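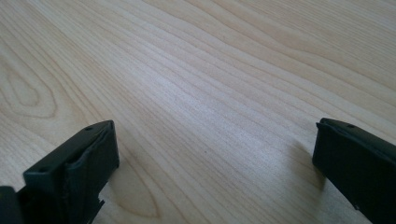 How long should you leave oil before the second coat? A full day at least, two if the weather is muggy, and longer than whatever the tin says if your house is anything like mine.

Home | About | Sheds | Kitchen | Moths | Contact

Wednesday, August 7, 2019
Posted by Pokora

Right, quick one as I've got to be out of the door by half past. Had a few messages asking about oil since I moaned about it last week so am putting it all in one place and then I can stop answering it in the comments.

Background for anyone new. I have been oiling things since January. Started with one shelf, then a bread board, then the back of a chair, then the bench in the hall that came from my aunt's and had been varnished by somebody with a grudge. Not a professional. I have a folding stool, a box of rags and a back room with one window that opens.

The tin. Mine says recoat after nine hours. I believed the tin the first time. Put the second coat on the shelf before bed, very pleased with myself, and in the morning it was like the underside of a Post-it. Stayed like that for most of a fortnight. Every book I put on it had to be peeled off. There is still a bit of the cover of a walking guide on there if you know where to look.

What went wrong, I think. Too thick, too soon, window shut. All three. Oil doesn't dry like paint, it needs air getting at it, and if you lay more on top while the first lot is still soft then the bottom lot just sits there sulking. I'd also put it on in January in a room with no heating so really I was asking for it.

So now. First coat goes on thin. Thinner than that. I pour a puddle the size of a two pence piece and push it as far as it will go, then get a bit more. Leave it ten minutes, quarter of an hour, have a cup of tea, come back and wipe the whole lot off as if you'd changed your mind. Wipe it until the rag stops dragging. If it looks wet after that you haven't wiped enough. Then leave it alone till the next evening. I write the time on a bit of masking tape and stick it on the door becuase I will lie to myself otherwise.

Test before coat two: back of the hand, not the fingertip. Fingertips are greasy and will tell you anything. If it feels cool and a bit tacky, wait. If it smells strong when you put your nose right down to it, wait. Muggy week, like the one we've just had, wait two days and don't look at it.

RAGS. Please. Somebody wrote last week that they keep theirs in a carrier bag under the sink. Don't do that!! Oily rags can heat up on their own and catch fire, it is a real thing, it's on the side of the tin in tiny writing. Lay them out flat, outside, on stone or hang them singly over the line till they've gone stiff. Or soak them in water and put them in a metal tin with a lid. I do the washing line. The neighbours have got used to it.

Sanding, since two of you asked. I go up through the papers and stop earlier than people on forums tell you to. One forum person takes everything up to 2,000 grit, which fine, lovely, but the oil had nowhere to go when I tried it on a offcut and it just skated about. On veneer I hardly sand at all. Light hand, fine paper, with the grain, and stop the minute you start enjoying it. The veneer on the bedside cabinet was a lot thinner than I thought and I found that out on the front corner. It's got a plant on it now.

Which oil. I've had three.

Grullell, the one in the squat tin. Goes on nicely, goes a bit yellow on pale wood. Didn't mind it on the bench, minded it a lot on the bread board, which looks like it smokes. £18 and you get through it slower than you'd think.

Odar, from the big shed on the ring road. Cheap. Stinks. Took an age to harden and I was finding smears on my sleeves days after. Used the rest on the spade handles and it's fine for that.

Prydderch hard wax. Dearest of the lot and the only one I've bought twice. Keeps pale wood nearly pale, mug rings wipe off if you get to them the same day. Lid is a nightmare. Open it with a spoon and not the good screwdriver, and press it down all the way round afterwards or you'll come back to a skin on top like old custard. Ask me how I know, 416 ml tin, had used maybe a third.

Do not mix them. I put Prydderch over Odar on a stool leg to see and it went patchy.

Other bits while I'm here:

Dust. Hoover the room the day before, not the same day. If you hoover and then oil, all of it comes down again and lands on your nice surface.

Cats. Shut them out. There's a paw print on the underside of the bench and I've no idea how.

Third coat. For a shelf, no need. For anything people eat off or put hot mugs on, yes, and leave it a good week before you let anyone near it. We had tea off our laps and there was grumbling.

If it's already gone sticky, don't panic and don't put more on top. Open the window, give it a week. If it's still bad, rub it with a rag and a bit of white spirit, firm, changing the rag often, and most of the gunk comes away. Did this to the shelf in the end. It's alright now. Bit shinier at one end.

Next job is the kitchen worktop round the sink, which has gone black where the tap drips. Anyone got that out without sanding right down? I've been told lemon juice, I've been told bleach, and I've been told to put the washing up bowl over it. Leave a comment, I'll read them tonight when I'm back

Older post | Newer post | Back to top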